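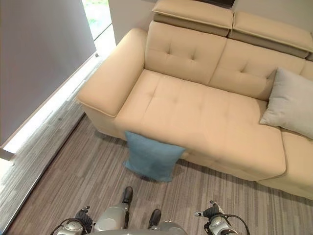
By Khadija Ait Ali
Posted 5 December 2024
Filed under: Living Room, Your Questions

I wrote about our cream leather sofa back in November and my inbox has not been the same! I had no idea so many of you were out there hovering over a checkout button. So I've pulled the questions that keep coming up into one page, and I'll add to it when new ones arrive (keep them coming, I love them).

Which sofa is it?

It's the Virnia, from a small furniture store called Tesel out in Prirnstead. Ours is the version with the long deep seat at the arm end and the adjustable headrests. The color on the tag was "oat," but I'd call it cream in the morning and tan by dinnertime.

Is it really leather?

Yes, on the seats, the backs and the arms. I asked twice before we paid, and Nnamdi Adeyemi at the store was very patient with me. If you're shopping somewhere else, ask about the sides and the rear of the sofa too. Plenty of leather sofas switch to something cheaper where you don't sit, and I think that's fine as long as you know it going in.

You have kids. Why such a light color?

Because I wanted it! I'd spent 3 years with a charcoal couch that showed every crumb and every dog hair, and I was done. A pale sofa hides dust beautifully. What it does show is jeans. Dark new denim will leave a blue haze on the seat if you let it sit, so at our house new jeans go through the wash 2 times before they're allowed on the furniture.

How do you clean it?

Dry microfiber cloth once a week, and a barely damp one with a drop of mild soap if something sticky has happened. I wipe the soap off with plain water and dry it right away. Try anything new on a hidden spot first, please, and check whatever care card came with yours. I don't use baby wipes on it, even though I use them on literally everything else in this house.

What about crumbs in the little dimples?

Ah, the dimples. This was my mother-in-law's first question too. They do collect things, mostly toast. I use a soft paintbrush (a clean one, one inch wide, from the hardware store) and flick everything toward the front edge, then vacuum. The soft brush attachment is good for the piped seams. Don't go at them with the hard plastic nozzle. I did that on the old couch and scratched it.

Are the headrests worth having?

I thought they were silly and my husband Tanko wanted them, and he has been unbearable about it ever since. They're great for movies. If you're tall, the back of a regular sofa stops right at your shoulders and you end up sliding down until your chin's on your chest. My brother-in-law can sit up like a person now. I also like the darker taupe band underneath the pads, it keeps all that cream from looking like one big marshmallow.

One thing to measure: how far your sofa is from the wall. Some headrests need room behind them when you move them. Take a tape measure to the showroom and try it there.

Isn't that long seat too deep to sit on normally?

For me, yes, a bit. I'm 64 inches tall and if I scoot all the way back my feet leave the floor. I mostly sit sideways with my legs up, which was the whole point of getting it. For guests who like to sit upright, put a pillow behind them and they're happy.

Only two pillows?

We have more! They travel. The light gray one is my favorite and it tends to stay on the sofa. I tried rust, then a dark green, and both looked nice for a week and then I got tired of them. Gray next to cream is quiet and I like quiet. Get a cover with a hidden zipper, or one you can turn toward the bottom, so metal teeth aren't rubbing on the leather.

Does it get cold in winter?

For the first minute, yes, and then it warms up. Keep a blanket close by. I'd worry more about sun and heating vents than about cold. Ours sits well away from the vent.

Would it work on carpet?

Ours is on carpet and it hasn't budged. Vacuum before delivery day, though. You are not going to want to move this thing again to get at what's under it.

Was delivery a nightmare?

Only the doorway. Colm Tully and his helper had to take our front door off its hinges, and I had to go stand in the kitchen. Measure your narrowest doorway and the turn in your hall before you order.

Do you have the Yusuf armchair to match?

Not yet. Ask me after the holidays!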